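The planner froze again at 2 in the morning and Gyula Bárány was the only one in the building awake enough to mind.

Not a crash. Crashes he liked, crashes left a stack trace. This was the arm sitting in the simulator with its fingers open and the log printing the same line over and over. GOAL REACHED. HOLDING. GOAL REACHED. HOLDING.

He ate a cracker. Scrolled up. Scrolled down.

Release was at nine. Kirska wanted the build on their own servers by ten, they'd said so in three separate emails, each one shorter than the last. The final one just said "ten?"

The job was simple, on paper. Find the cup, go to the cup, close, lift, stop. The Prostar stack had done it for months. Then somebody merged the new perception branch (fine, it was him, he'd merged it, at lunch, with a sandwich in one hand) and since then one run in 100 went wandering off and parked itself somewhere low and dumb and announced it was done.

5 seeds he'd caught so far. He had them on a sticky note. Seed 480 was the worst because it did it every single time, no drift, no noise, same path down, same stop. Which should have made it easy.

He replayed it. Arm swings out. Arm dips. The cup is up on the table where it always is, the arm doesn't so much as look at it. Down past the edge. Slows nicely. Stops.

He switched to the wrist camera and stepped to the last tick.
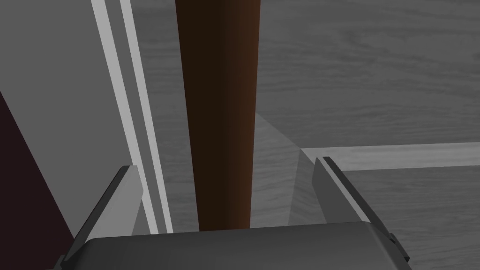
Mirela's message landed before he'd typed anything. She wanted to know if he'd checked the pose confidence or only the pose, because back at Trekden they had lost a whole week to a detector that returned its best guess with a score of nearly nothing, and the planner just took it, no questions, like a dog taking a pill in cheese.

Why are you up, he wrote.

Baby, she wrote. Check the score.

He checked the score. The score wasn't there. He looked for it where it used to be, in the goal message, between the pose and the timestamp, and there was nothing between the pose and the timestamp. He opened the merge. There it was in red, the line he'd taken out. His own comment next to it. "unused?"

With the question mark. He'd asked the question and then not waited for the anwser.

So the detector had been whispering the whole time. Maybe a cup. Maybe. Tall, brown, kind of round, I don't know, could be? And the planner, who never heard the maybe part, said yes sir and drove the hand over to a leg and centered it between the fingers. Really well centered, too. The control loop had done beautiful work. He felt a bit sick about how good the control loop was.

But then why hold? Why not close?

He wrote that to Mirela and she didn't reply. Baby, presumably.

He got up, walked to the end of the hall, walked back. The vending machine was humming. Somebody had left a Borbély mug in the sink with a spoon standing in it and he washed it, for something to do, and dried it on his shirt.

Sat down. Opened the grasp module, which wasn't his, which had been written by old Tamás before Tamás went off to keep bees or whatever it was. No tests. Hardly any comments. One function to decide if the fingers should close, eleven lines long. Object width, finger gap, a margin. And at the bottom, a check that asked perception, all over again, straight from the source, are you sure?

If not sure, hold.

That was it. Tamás hadn't trusted the message. He'd gone around it and read the score himself, every tick, and so every tick the detector said not really, and the hand stayed open. All night if you let it. And the status line said GOAL REACHED as it had reached the goal, it was right there, it was just the wrong goal.

Gyula read the eleven lines again. There was one comment after all, over on the far right where he had to scroll to see it.

"ask twice"

He put the line back in the message. He made the planner read it, and refuse anything under the threshold, and go look again from a different angle. Then he made it say so in the log, in words, NOT SURE, LOOKING AGAIN, so whoever was sitting here next time wouldn't have to eat a whole sleeve of crackers over it. Took maybe twenty minutes. Most of that was naming things.

Seed 480. Run.

Arm swings out. Arm dips. He stopped chewing.

NOT SURE, LOOKING AGAIN.

Arm comes up. Turns. Waits a moment, or the log did – the renderer was behind, it was always behind. Comes over the edge of the table, slow.

Close. Lift. Stop.

He ran the other four. Then he queued the full 100 and put his head down on his arm, just while it went, and the phone buzzed against his ear.

Well?? said Mirela.

Running, he wrote. You were right about the score. Tamás too.

Who's Tamás

He started typing it out, the bees and everything, and the first ten came back green, and he forgot to hit send.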